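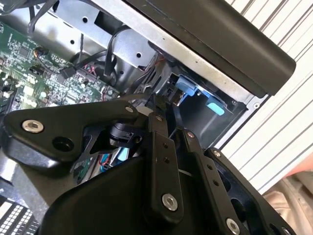

Dromum Working Group on Practice for Robotic Desktop Disassembly
Minutes of the sixth meeting
Held Saturday at the Jornton site, 9:30 a.m.

Present: delegates from Dromum (chair), Jornton, Toivonen and Rotenville. The secretary was supplied by Dromum. Toivonen attended by phone for items 1 to 4 and in person after the break.

1. Minutes of the previous meeting

The minutes were accepted with one correction. In item 5, "drive" is to read "drive caddy" in both places. The chair reminded members that the draft treats the drive and its caddy as separate parts and that the two words are not interchangeable.

2. Matters arising

2.1 Rotenville has circulated the revised glossary. "Latch," "tab" and "release" are now defined separately. Jornton asked that "bay" be limited to the fixed metal structure of the chassis. Agreed.

2.2 The question of whether the draft should cover laptops was closed. It will not. The title keeps the word "desktop."

2.3 Toivonen's comments on numbering were noted. Clause numbers will stay as they are until the text is stable.

3. Trial log

Jornton reported on the log kept since the fifth meeting. It now holds 2489 entries, each entry being one attempt at one part. Aborted attempts are logged under the same rules as completed ones. Dromum asked whether attempts stopped by the operator before first contact are included. Jornton confirmed that they are, with a separate code.

Rotenville observed that the operators at the two sites use the code "obstructed" differently. At Rotenville it means that the planned path was blocked by a fixed part. At Jornton it is also used for cables. After discussion it was agreed to split the code in two: "obstructed, fixed" and "obstructed, flexible." Old entries will not be recoded.

4. Draft section 4: approach to the drive bay

4.1 Starting condition. The text requires that the chassis be disconnected from its supply, and that the side cover be removed and set outside the reach of the arm. Toivonen proposed adding that the power button be pressed once after disconnection. Accepted.

4.2 Choice of approach line. The draft said the gripper shall approach "by the shortest path." Jornton objected. On many desktop units the shortest path to the drive runs over the motherboard, and a linkage gripper has width behind the fingertip that the path planner may not account for. The clause was reworded as follows:

"The approach line shall be chosen so that no part of the gripper, including links, brackets and fastener heads, passes closer than 6 mm to a populated circuit board, except where the operator has recorded an exemption for that chassis model."

Dromum noted for the record that the 6 mm figure is a working value, to be reviewed when clearance measurements are available from both sites.

4.3 Fasteners on the gripper. Rotenville asked that protruding screw heads on finger links be treated as part of the contact envelope. On the Jornton gripper, some screws are countersunk and others stand proud of the plate. Agreed. The envelope drawing supplied with each gripper shall show both kinds.

4.4 Cables. The longest discussion of the morning. The existing text allowed cables to be "moved aside as needed." Members considered this too loose. Points raised:

- A cable looped over a bracket can catch on a link during withdrawal even when it was clear during approach.
- Cables that belong to the gripper and cables that belong to the computer may be hard to tell apart in the wrist view when both are red or black.
- Tying back is acceptable, but the tie must be removed before the chassis leaves the cell.

Text agreed: "Loose cables crossing the approach line or the withdrawal line shall be routed clear by hand before the arm is enabled. The gripper shall not be used to push cables."

Toivonen asked that its reservation be recorded. It considers the last sentence too strict for cells where hand access is limited, and will submit alternative wording.

4.5 Lighting. Jornton reported that daylight from a window can change the wrist view between morning and afternoon. The draft will require that the light level at the bay be measured at the start of each shift, with a lower limit of 300 lux. No upper limit was set. Rotenville will look at whether glare off bare metal needs its own clause - it may fit better in section 7.

Break, 11:10 to 11:30 a.m.

5. Draft section 5: handling of drives in caddies

5.1 Inspection before grip. The operator shall confirm from the wrist view which side of the drive faces the gripper. Where the underside is exposed, with its circuit board and connector pins toward the tool, the following apply:

(a) No fingertip contact with the circuit board.
(b) No fingertip contact with the power or data connector, or with jumper pins where fitted.
(c) Grip or push forces to be applied to the caddy only.

Dromum questioned whether (c) could be met on chassis where the caddy rails are narrow. Jornton answered that on the blue caddies in its current batch the rail can be reached, but that the wrist angle has to be set before the fingers enter the chassis. Clause kept, with a note on wrist angle.

5.2 Force. The limit on the caddy is set at 20 N for the first pull. If the caddy does not move, the arm shall stop and the operator shall check the latch. A second pull at the same force is permitted. A third is not. Rotenville asked whether the limit should be lower for plastic tabs. Deferred to the next meeting, with Rotenville to bring a proposal.

5.3 Marks on the circuit board. Scuffs or pale spots seen on the board before contact shall be logged before the arm is moved. The aim is to keep existing wear from being charged to the trial. Agreed without discussion.

5.4 Labels and tags. Tags on cables stay in place. If a tag hides a connector, the operator turns it by hand.

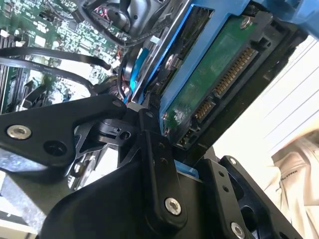 6. Operator position and the surrounding area

6.1 The draft required a clear zone on all sides of the chassis. Toivonen pointed out that no distance was given. Members could not settle on one. The clause will read "a clear zone as set out in the site risk assessment" for the time being.

6.2 Clothing and fabric items within reach of the arm were discussed briefly. The draft will say that loose fabric shall be kept outside the working envelope, and that the envelope shall be marked on the bench or floor.

6.3 The stop control shall be reachable with the operator's hand resting in the normal working position. Jornton's comment that "normal" needs defining was accepted. Jornton to supply wording.

7. Other business

Rotenville asked whether the document is to be a code of practice or a specification. The chair replied that the group was set up to write a code of practice, and that "shall" is used for internal consistency. Rotenville would prefer "should" in section 6. No change for now.

8. Actions

Jornton: issue the split obstruction codes to both sites; wording for 6.3.
Toivonen: alternative wording for the last sentence of 4.4.
Rotenville: proposal on force limits for plastic tabs; note on glare.
Dromum: clean copy of sections 4 and 5, with changes marked.

9. Next meeting

In May, at Rotenville. Comments on the clean copy are to reach the secretary one week before.

The meeting closed at 12:50 p.m.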